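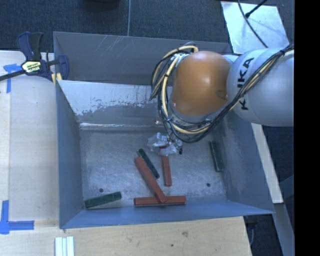 Red and green blocks in a grey metal bin.

Red-green colour blindness, a short thread. I have the common kind, where green is the weak one.

1/ I don't see in black and white. I see plenty of colour. Dark green, brown and dark red sit very close together for me, and closer still under bad light.

2/ I found out at 10, in Flelutthorpe, when I coloured a tree trunk green and the teacher asked if it was meant to be mossy. I said yes.

3/ Things I still get wrong: ripe tomatoes, the charging light on my drill, sports maps, whether the mince is cooked. I use a meat thermometer now and it cost less than dinner out.

4/ Traffic lights are fine. Red is at the top. People ask this more than anything else.

5/ The Lader bus map has 2 lines I can't tell apart, the Kastetura line and the Assefa line. I emailed them in November and got a polite reply. Same map went up again this year.

6/ The tinted glasses: I tried a pair for $199. The grass looked different. I still couldn't pass the dot test and I took them back.

7/ If you make charts, put the label on the line itself. Dashes and dots help too. Blue and orange is a safe pair for most of us.

8/ If you're hiring out kit or labelling bins, write the word on it. "Green" in marker pen does the job.

9/ Please don't hold up your jumper and ask me what colour it is.

19/10/2018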